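4. Tuning the grip check in Pilis

Okay, now the fun part! Pilis decides whether the fingers have something between them before it lets the planner move on, and out of the box it's way too picky for markers (at least it was for me).
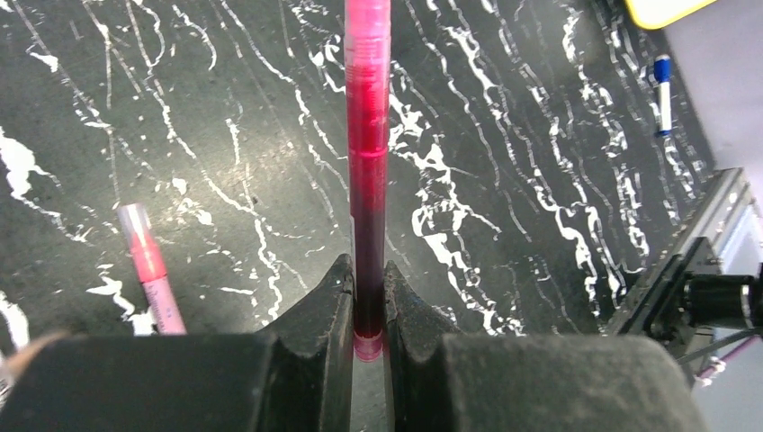
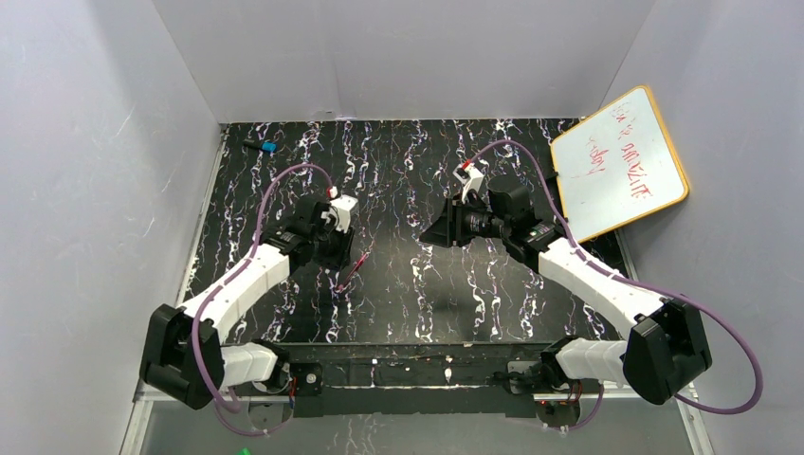
Wrist view first, then both arms from the fixed camera.

1. Open the Grip tab and set the close timeout to 600 ms.
2. Set "frames to agree" to 7. I tried 3 and got false grabs all day.
3. Hit Save, then restart the planner. It won't reread the file by itself!

Note: if the log says "no stream," check your camera names for typos first.

Caution: keep your hands out while the planner restarts. Mine likes to re-home both arms right away.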